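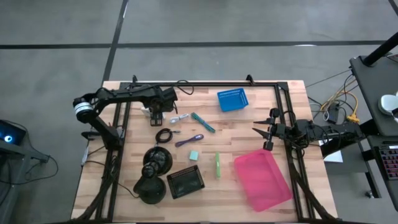
Two-arm cell, cable sorting task, right gripper open beside the cables

Right arm drops out mid-task
Posted by trandham_bench

The right arm faults on overcurrent after 8 minutes of cable pickups, then sags onto the table. Left arm is fine. Same firmware on both. Supply is rated 200 W. Any ideas?

gurkia77
Bad motor. Swap it.

Narenum
Log the bus voltage at the shoulder before you swap anything. Mine dipped whenever the gripper stalled – a worn connector was the culprit. Keep your hands clear while testing, as there's no brake to hold the arm.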